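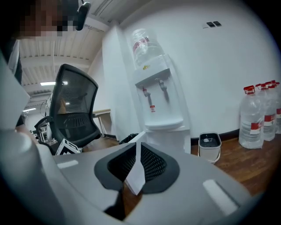
A reader wrote in after my last column to say that the water dispenser is the most useless thing an office pays for, that the tap in the kitchen runs all day for next to nothing, and that anyone who misses the big jug can bring a pitcher from home. I have had a few notes like that and I want to answer this one, because I think it gets the dispenser wrong.

I will start with what is fair in it. Jugs are heavy. Somebody has to lift a full one and turn it over, and in most offices it ends up being the same two people. The empties collect by the door. At Tadero, where I worked for 9 years, we once had 14 empties lined up along the hallway waiting for a pickup that had been scheduled for the wrong month. The water itself was no better than what came out of the sink.

I would still keep it.

The kitchen at Tadero was at the far end of the floor, past the accounts people, and going there for a glass of water felt like taking a break. You passed desks. You got asked things. The dispenser stood against a bare wall out in the open, a short walk from anyone's chair, and people used it. When the company stopped the delivery to save money, I drank less water and more canned soda, and I was not the only one. The vending machine did well that spring.

Then there is the hot tap. People who argue about dispensers tend to leave it out. With a hot tap you can make tea or a cup of instant soup in the time it takes to find the tea bag. Without one you need a kettle, and an office kettle is always either empty or full of scale.

Where I agree with the reader is on how these things are looked after. Most offices get the dispenser delivered, push it against a wall and never think about it again. The drip tray should come out and be washed every week. Mine at Tadero got rinsed when it smelled. The taps need wiping too - everybody's bottle touches them. Keep the trash bag somewhere else, or at least put it in a can with a lid. I don't want to fill a cup next to old lunch.

I also think the place for it is a plain stretch of wall with some floor in front, away from the desks. Wongsuwan, the firm I moved to afterward, put theirs directly behind the chair of a man who took calls all day. He had the gurgle of the jug at his back and a line of people looking at his screen. They moved it in February and the complaints stopped.

As for cost, our last bill at Tadero was 198 dollars for the quarter, for the whole floor. The same office spent more than that on printer toner nobody had asked for. If the reader's office wants to save money, I would look there first and leave the water alone.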